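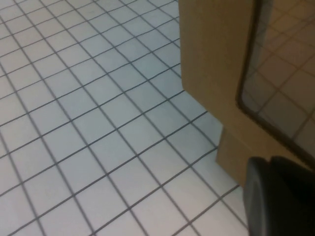

Rule 14

Home | Stories | Archive | Submit | About

The third edition of the Kirmont House Rules for Domestic Machines ran to 71 pages, and Gwion Gwilliam had written all of them except the page that said "This page intentionally left blank," which had come with the template.

He was proud of the rules. Rule 1 said the arm must stop when told. Rule 2 said what counted as telling. Rule 3 had been added after the business with the parrot. By Rule 9 the reader had been taken through doors, stairs, pets, guests, and the correct speed at which to approach a person holding soup, and by Rule 13 the reader had usually gone to get some soup.

Rule 14 was the one under review. It said: "The machine shall not act upon an object it cannot be certain is there."

"It's a good rule," said Gwion.

"It's stopped," said Tomos Wogan.

They were both looking at the arm, which was poised low over the white tile with its black fingers beside something large and tan. The something had a shiny panel in it, and in the panel there was more floor. The floor in the panel was a nicer color than the floor in the room, sort of orange, like a kitchen in a magazine. The arm had been considering it since a little after nine.

"What did you ask it to do?" said Gwion.

"Check the floor for crumbs."

"And?"

"And it's found two floors."

Gwion got out his copy of the rules. He carried it in a ring binder so that pages could be replaced, and the rings had given up on Rule 6, which traveled loose in the back. He read Rule 14 aloud, slowly, the way you read a menu to someone who has already said they aren't hungry.

"It can't be certain the second floor is there," he said. "So it isn't acting on it. That's compliance."

"It isn't acting on the first one either."

"Well, it can't be certain which is the first one."

Tomos wrote this down. He was the reviewer, on loan from Jomov, where they had a rule book of four pages and a great many dents in the walls. He had been sent to find out which approach was better. So far he had found a chair.

"At Jomov," he said, "we'd just let it touch the thing. Gently. If it goes clunk, it's a reflection."

"And if it goes crack?"

"Then it was a reflection."

Gwion said that this was exactly the kind of thinking that had made Rule 11 necessary. Tomos asked what Rule 11 was. Gwion looked, and it was about curtains, but he stood by the remark.

They tried the approved steps for a stopped machine, which were in Appendix B. The first was to wait. They had done that. The second was to consult the log, and the log had 2192 lines in it, nearly all of them the same line, which was FLOOR? Near the end came a line that said FLOOR, without the question mark, and Gwion got quite excited about it until he scrolled down one more.

"It had it for a second there," he said.

"What's the third step?"

"Inform the author of the rules."

Tomos turned politely in his chair. "Gwion," he said, "it's stopped."

"Thank you, I'll look into it."

The thing to do, they agreed, was to amend. Gwion uncapped a pen. He proposed "shall not act upon an object it cannot be reasonably certain is there," and Tomos asked who would be deciding what was reasonable, and Gwion said that would be in the definitions, and Tomos asked how long the definitions were at present. Gwion put the cap back on.

"What do you do?" said Tomos. "Yourself, I mean. When you see a floor in a shiny thing."

"I know it's a shiny thing."

"How?"

Gwion thought about it. He got down on his knees on the tile, which he had not done since Rule 5 (Knees), and put his head roughly where the arm had its fingers. He looked at the orange floor. Then he looked at the white floor. Then, for longer than Tomos would have expected of a man with a binder, he looked at the orange floor again.

"Well?" said Tomos.

"Give me a minute."

"You could reach out and touch it."

"I'm aware of that."

He moved his head to the left. The lines in the panel moved with him, and the lines on the tile more or less stayed where they belonged. He moved back to the right and they did it again. He did this several times, and he would have liked it recorded that he was enjoying himself in a professional capacity.

"It should move its head," he said. "If it isn't sure, it should be allowed to go and look from somewhere else. A small move, slow, away from people, touching nothing."

"Does it say that anywhere?"

Gwion leafed. Rule 8 covered moving in order to fetch. Rule 10 covered moving in order to get out of the way. There was a long passage on moving during thunderstorms. In all three editions there was no provision for moving in order to see better, and under Rule 4 anything not provided for was to be regarded as dancing.

"We banned it," he said.

"You banned it."

"It was a strong field that year."

He wrote the new rule on the back of Rule 6, that being the page in his hand. It came to a line and a half. Tomos read it, took out a comma, and asked if he might take a copy back to Jomov, where it would make the book noticeably longer. Then Gwion typed it in at the desk and they stood well clear, as per Rule 7.

The arm drew back a little. It leaned left. It leaned right. It leaned left again, further, and then right, and then left.

"How long does it do that for?" said Tomos.

Gwion reached for the pen.

3 comments | Share this story | Previous | Next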